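Chapter 7
Grasping Is the Easy Part: Planning for Tools
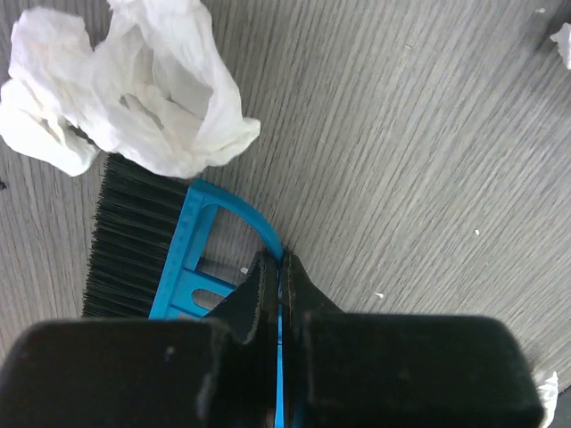 Figure 7.1 Wrist camera view. The gripper has the handle of a blue hand brush; the crumpled tissue is the thing we want to move.

I spent most of one July convinced that I had a perception bug. I was working on a small cleanup project called Brerketti with Lovisa Dalen and Renzo Bellini, and our arm kept grabbing a hand brush perfectly and then sweeping nothing at all. It would hover along beautifully, a finger's width too high, and park itself at the end of the stroke with a status message that said SUCCESS. I must have recalibrated that wrist camera 16 times. The camera was fine! What was wrong was the way I had written the planner, and fixing it taught me most of what ended up in this chapter.

Let me back up a bit. In Chapter 6 we treated a grasp as the goal. You found a good pose, you closed the fingers, you lifted, and everybody went home happy. The object was the thing you cared about, and once it was between the fingers you could more or less forget about its shape (apart from not whacking it into the shelf). Tools break that habit. When the robot holds a brush, the brush isn't the point anymore. The point is the tissue, and the brush is now part of the robot.

Have a look at Figure 7.1 again and ask yourself where the end of the arm is. Your motion code almost certainly says it's between the fingertips, because that is where the tool frame was set when you installed the gripper. But the part that has to meet the tissue is the block of black bristles, off to one side of the fingers and at an angle to them. If you send the fingertip frame to the tissue, you'll plow into it with the gripper. So the first job in this chapter is a dull one with a big payoff: working out the transform from the fingers to the bristles, and telling the planner about it.

You might say, fine, measure the brush once and type the numbers in. That was my plan too, and it lasted until the second grasp. The handle can sit a little differently in the fingers every time, tilted a few degrees or slid along a bit, and a small tilt at the handle turns into a large error out at the far end of the bristles. That was my "perception bug" – I was using the transform from the very first grasp for every grasp after it. Lovisa found it by printing the planned bristle pose next to the one she had worked out by hand from a saved image. It took her one afternoon, and I have not been allowed to forget it.

So we estimate the tool pose after each grasp. The wrist camera is handy for this, since it moves with the fingers and the held part of the tool always shows up in a similar place. It has its troubles as well. The gripper itself blocks a good chunk of the view, and the brush has an open plastic head, so a depth-based method can look straight through the openings and report floor where you were hoping for brush. Section 7.2 deals with both of these using a mask for the fingers and a matching score that doesn't punish holes.

The second job is contact. A brush that floats above the floor does nothing, and a brush that is pressed too hard bends its bristles and drags. Pure position control is a poor fit here because a tiny height error takes you from one to the other. We'll control force along the floor's normal and position in the other directions, which is called hybrid control, and I promise the math is gentler than the name. Our first controller ran at 64 updates per second, and we'll talk about when that is enough and when it isn't.

The third job is deciding where to sweep. A balled-up tissue doesn't slide like a hockey puck. It can roll, it can fold over, and it can shed little bits that need a stroke of their own. Planning one long perfect path is usually a waste of effort, so we'll plan a short stroke, look again, and plan the next one. Renzo wanted a learned model of how tissue moves and I wanted a rule with two parameters. We tried both, and Section 7.5 has the comparison, including the cases where his did better (grumble).

Last, we come back to that SUCCESS message. My code reported success when the arm reached its final pose. It never checked the floor. A good success test asks about the thing you wanted changed, so Section 7.6 builds one that compares the floor before and after a stroke and is willing to say "I can't tell" when the gripper is covering the spot.

Before you read on
You'll want to be comfortable with chained transforms (Chapter 3) and the grasp interface from Chapter 6. If the phrase "camera frame to flange frame" makes you sleepy or nervous, go back and redo Exercise 3.19 with a pencil. The code for this chapter is in the folder named sweep, and it runs in simulation, so you don't need an arm on your desk.

7.1 Giving the planner a new fingertip

Let's start with the smallest change that could possibly work. Our planner takes a target pose and a frame name, and so far the frame name has always been "fingers". We'll add a second frame called "bristles", attach it to the first one, and leave everything else alone. The attachment is a single rigid transform, and for now we'll pretend we know it exactly.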